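Ticket: Video attachments arrive as zero-byte files on the Derkach share
Opened by: Larysa Melnychuk
Assigned to: Nazar Hrynyshyn
Priority: Normal (was Low, I raised it)
Status: Waiting on vendor

Larysa Melnychuk, 9:14 am
Same complaint as in June, which was closed as "user connection." Anything larger than 200 MB uploads to the course library, the bar goes to the end, the green check comes up, and the file in the folder is zero bytes. Smaller files are fine. I have tried it on the office line and from home, so please don't close this one as my connection.

Nazar Hrynyshyn, 9:52 am
Reproduced with a 595 MB lecture. Green check, empty file. The upload client says "complete" in its own log, so I wouldn't put much weight on that log from now on. Asked Traltberg support.

Nazar Hrynyshyn, 11:30 am
Traltberg says to clear the browser cache. Cleared it. No change. They then said to try a different browser, and that made no difference either. I don't see how a browser cache empties a file on a server, but it's done and written down.

Fiona Dunbar, 11:48 am
Could it be quota? The Derkach share was moved to the new storage pool in spring and we were told limits carried over. I never saw anyone check.

Nazar Hrynyshyn, 12:20 pm
Checked. Quota page shows 1490 GB free. I don't fully trust that number either – it hasn't moved since I deleted a big test folder – but we are nowhere near full by any measure I can find.

Nazar Hrynyshyn, 2:05 pm
Temp folder on the upload server is a separate volume, and it has a 20 minute cleanup job on it. Large files sit there while they are being scanned. If the scan runs past the cleanup, the job removes the data and the client still gets its check mark. That would fit what we see. It would also fit two or three other things, so I'm calling it a guess.

Stopped the cleanup job and sent up one of the clips Larysa had on her list. It arrived at full size and plays through.
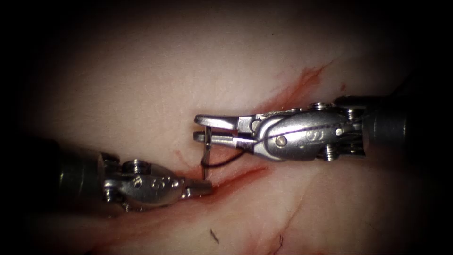 Svyatoslav Hrytsenko, 2:31 pm
One good upload proves very little. We had one good upload in June too, and that was enough to close the ticket. Run the 595 MB lecture again with the job off, then again with it on, and compare checksums both times.

Nazar Hrynyshyn, 3:44 pm
Fair. Job off: checksum matches. Job on: zero bytes. Did each twice, same results. Job is off for now, so somebody has to watch the temp volume by hand. Sent all of it to Traltberg and asked why the client reports success before the file has been moved.

Traltberg support, 4:10 pm
Please clear the browser cache and confirm.

Nazar Hrynyshyn, 4:12 pm
Asked for escalation. Leaving this open.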